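Dolura is publishing its assessment of the Iltano wall-service kit in this thread. The kit is offered by Valdovinos on a monthly lease. Our review unit was delivered in March and remained with us through the close of testing. 1/10

The kit consists of one arm with a two-finger gripper, a small camera at the wrist, a rolling base, a control tablet and the Iltano software license. Installation and a half-day of operator training are included in the lease price of $2,981 per month. 2/10

Valdovinos markets the kit to building operators for light interior work: wiping marked areas of a wall, picking up small items near it, and recording surface condition. We evaluated the first and third of these. The second will be covered separately. 3/10

Our method was simple. A painted interior wall was divided into panels with blue painter's tape, and the operator assigned work to the kit panel by panel. The tape was applied by hand, as it would be on an ordinary job, and was not corrected afterward. 4/10 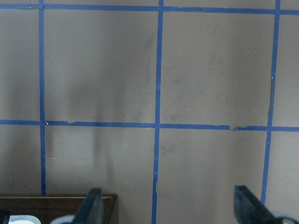 Panel recognition was the strongest result. Over 67 assigned tasks, the software selected the wrong panel in 2 cases. Both occurred where a tape line was uneven, and both were caught by the operator on the tablet before the arm moved. 5/10

Condition recording was less consistent. Scuffs and streaks on gray paint were logged dependably under even lighting. Small white specks were at times reported as surface damage. Buyers who intend to use these records for maintenance billing should plan for a human check. 6/10

Furniture close to the wall remains a limitation. The manual asks for 20 inches of clearance. The arm can work with less -- we did so on several occasions -- but it slows considerably, and the lower part of a panel may be left out of the report. 7/10

Support was satisfactory. Remzi Ateş, who directed the review for Dolura, submitted four written requests to Valdovinos and received a full answer to each. One led to a corrected page in the operator manual. 8/10

For comparison, the Skumlow service sends its own technician and equipment and bills by the visit. Sites with occasional needs will likely find that arrangement less costly. The Iltano kit is better suited to sites with daily work and a trained operator on staff. 9/10

Dolura recommends the Iltano kit with reservations, chiefly regarding clearance and the condition reports. The full report, dated April 2018, is available to members on request. Valdovinos was given the opportunity to review our findings for factual accuracy -- no changes were requested. 10/10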